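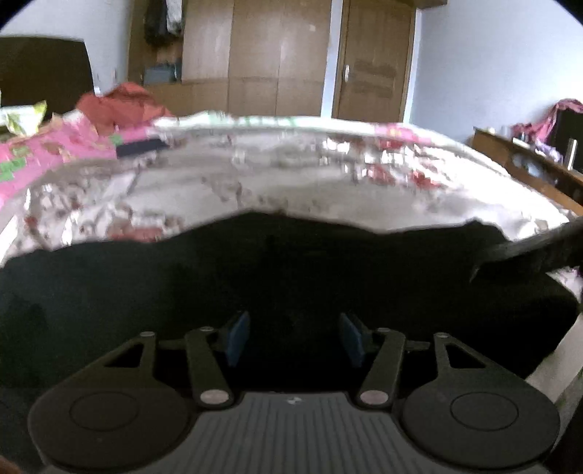 How to Keep Score at a Club Figure Skating Competition

Scoring a small club event takes a calculator, a sheet of paper per skater and some practice. These are the steps we use at the Lemville open, and they work for any event that scores each element and then adds program components. Your own federation's rules come first if they differ.

Step 1. Get the planned program sheets

Ask every skater for a planned program sheet before the draw. Each line should list one element in skating order: jump, spin or step sequence. At Lemville the sheets are due in April, and late ones go to the bottom of the pile. Copy the elements onto your scoring sheet in pencil. Skaters change their plans on the ice, and you will be erasing.

Step 2. Write down what was skated

During the program, the technical caller names each element. Write the call next to the planned element. If the two differ, the call wins. A planned double that becomes a single is scored as a single, and an element that was left out gets a line through it. Don't leave it blank – a blank looks like something you missed.
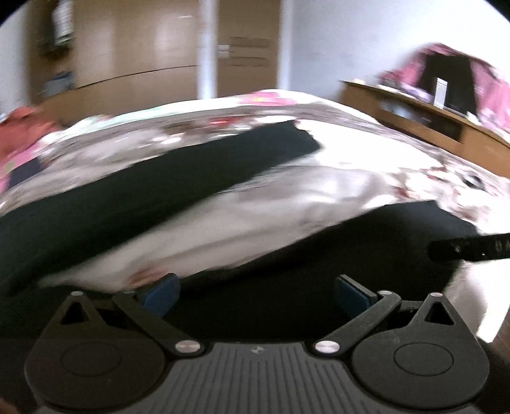 Bedroom, with a black cloth on the floral bedding.

Step 3. Work out each element

Look up the base value in the table for your level. Then take the judges' grades for that element, average them using the method in your rules, and convert the result to points. Add that to the base value, or subtract it if the grade is negative. Keep two decimals all the way through and round only where the rules say to.

Step 4. Add the components

Average the judges' marks for each component and multiply by the factor for the event. The factor is different for short and free programs, so write it at the top of the sheet before the group starts. Using the wrong one is the most common mistake we see. At the Larkorcombe meet one year, 6 skaters had to be rescored for it.

Step 5. Take off deductions

Falls, time violations and costume problems go in the last box. Enter them as negative numbers. The referee confirms them, so wait for the signed slip.

Step 6. Check and post

Have a second person add up the sheet without seeing your total. If the totals match, both of you initial it and it goes on the board. If they don't, start again from Step 3.

With 20 skaters in a group, allow extra time at the resurfacing break to catch up. Keep all paper sheets until the protest period is over.

Last updated May 28, 2025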